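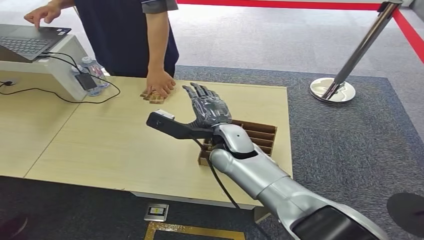 The second reviewer wants to know why a grasping result needs a safety checklist at all, the method being "mostly software." The software moves an arm, so the checklist stays.

**Harnitz grasp study, pre-run inspection, 10 June 2020**

- [x] Stop button tested before power-up. *Works. Pressed twice, the second time for pleasure.*
- [x] Fingers open and close on command. *Thumb lags. Already in the paper as a limitation, so it is now a feature of the method.*
- [ ] Cable at the wrist clear through full travel. *Clear in all poses but 2. Reroute before the next block.*
- [x] Sensor bracket tight. *Retightened. Recalibrate if anyone so much as looks at it.*
- [x] Cardboard tray in position. *Slots are soft at the corners. Replace by July.*
- [ ] Hands off the table before motion is enabled. *Wooden pieces get placed by hand, then the hand leaves. See Pallora protocol, which says this at greater length.*
- [ ] Drinks away from electronics. *Open since the first inspection.*
- [x] Barrier belt up.

Cleared for 52 trials once the open items are closed. Failed grasps count as trials, including the embarrassing ones.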